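4.2 Contract length and snap counts among return specialists

5 min read
Last updated: February

Players who return punts and kickoffs are often signed as running backs or receivers, and their contracts rarely separate the two jobs. We looked at 427 player seasons from the rosters coded by Domnica Ciobanu and asked whether a new contract changed how often a returner was used on offense. A season was kept if the player fielded at least 14 punts or kickoffs. Seasons shortened by injury were kept as well, with snap counts scaled to games played.

In 81 of these seasons the player had signed an extension within the previous year. Offensive snaps rose after signing for most of this group, while return attempts fell. The drop was larger for punts than for kickoffs. Running backs lost more return work than receivers did, and backs drafted in the middle rounds lost the most.

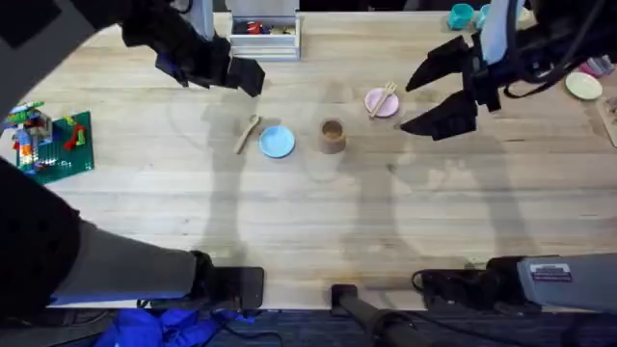 Figure 7. Tabletop with two arms, grippers open.

Team effects were small. Coaches who changed clubs tended to carry their habits with them, so we added a term for the special teams coordinator, following the approach in Escobar and Jikach. Adding it lowered the estimate for contract length slightly and left the estimate for draft round where it was.

Two limits apply. Snap counts do not show whether a back lined up in the slot, and fair catches were recorded differently in the earlier rosters. We repeated the analysis without those rosters and the direction of each result held. Section 4.3 takes up guaranteed money.

12 shares
3 comments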